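Chapter 5
Wood as a Material

Learning goals
After reading this chapter, you should be able to name the parts of a log, tell flat-sawn boards from quarter-sawn boards, and estimate how much a board will shrink across its width.

5.1 How a Tree Becomes a Board

A tree adds wood in a thin layer just under its bark. In a climate with cold winters, the layer made in spring has larger cells than the layer made later in the year. The two together make one growth ring. When a saw passes through the log, it cuts across these rings at an angle, and the lines left on the face of the board are what woodworkers call the figure or, more loosely, the grain.

The Loleo mill keeps a cutting record for each log. One entry, for a log 12 feet long, lists 98 board feet of usable lumber. The sawyer, Abbas Golestani, marked the log for flat sawing, the faster method. Flat-sawn boards usually show arches and wide curves. Quarter-sawn boards come from cuts made close to a right angle to the rings, and their lines are straighter.

Fresh lumber holds a good deal of water. As it dries below the fiber saturation point, it shrinks, mostly across the grain and very little along its length. A flat-sawn board shrinks more in width than a quarter-sawn board of the same species. Problems 3 through 6 at the end of the chapter use this fact.

Veneer follows the same rules of figure. A thin sheet sliced from a log shows whatever pattern the knife crosses. Before going on to Section 5.2, find a wooden surface near you and follow one line of grain as far as it goes.
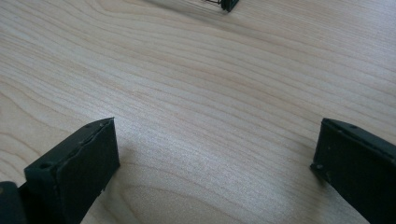
Figure 5.1 Grain lines on a pale tabletop, with wide arcs toward the left and closely spaced lines near the center.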